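The Left Finger

Cledwyn Gape had 26 hand grippers on his list and the one he disliked was number 5. Its left finger closed a hair late. The Hikitz manual gave the matter one line: check the pivot, then check the pad.

He backed the pivot off, wiped it, and tightened it until the arm stopped ticking. Then he carried it to the house, past the exercise bike, and set the jaws in front of the clothes on the stool. 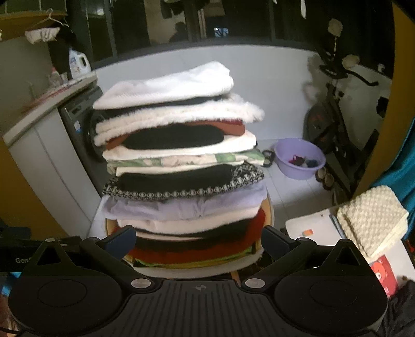
"You're still on that one?" said Bellis from the hall.

"It's four hundred closes between checks. I'm doing the check."

"Mine doesn't tick."

"Yours is number 12. Bring it in and hold it by the cloth. I want to see them side by side."

She brought it. He squeezed slowly, let go, squeezed again, and listened. He had learned to listen in May, when a pin walked out of an arm and he spent an evening under a sofa looking for it.

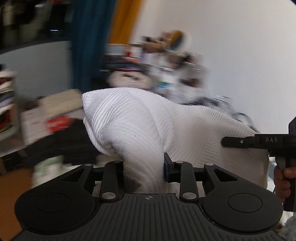
Two grippers at the white ribbed cloth.

"Well?" said Bellis.

He wrote "left finger, watch it" in the book and reached for the small screwdriver.

Recent stories
Suvari Takes the Night Shift
The Spare Pin
612 Steps

Last updated: 2021-10-22
Contact | Copyright Ginenov Stories | Back to top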